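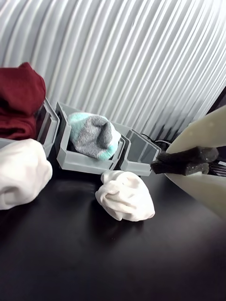

Small open-topped bins on a dark tabletop, with socks and other items of clothing.

A sorting bin is a small, open-topped container used to separate household items by type, owner or size. In laundry work, sorting bins are most often used for socks, underwear and other small pieces that are easily lost among larger garments. They are usually set side by side along the back of a table, which leaves the front clear for folding.

Most sorting bins are rectangular and molded in plastic. Many have a slanted front lip, a feature taken from the parts bins of workshops and stockrooms. The lowered front allows the contents to be seen and removed while the bins stand in a row.

Divided trays for hosiery were in use in commercial laundries by 1900. The Biltstead Steam Laundry kept a wall of 101 numbered compartments, each assigned to a customer. Separate bins for home use became common later, and the Lornis range was sold in sets of 12.

Socks are generally balled or folded in pairs before being placed in a bin. Balling keeps a pair together but stretches the cuff, and Nosipho Lekota's household manual recommends folding for wool. Single socks are commonly given a bin of their own until the match is found.

See also: Clothes hamper; Drawer divider; Folding table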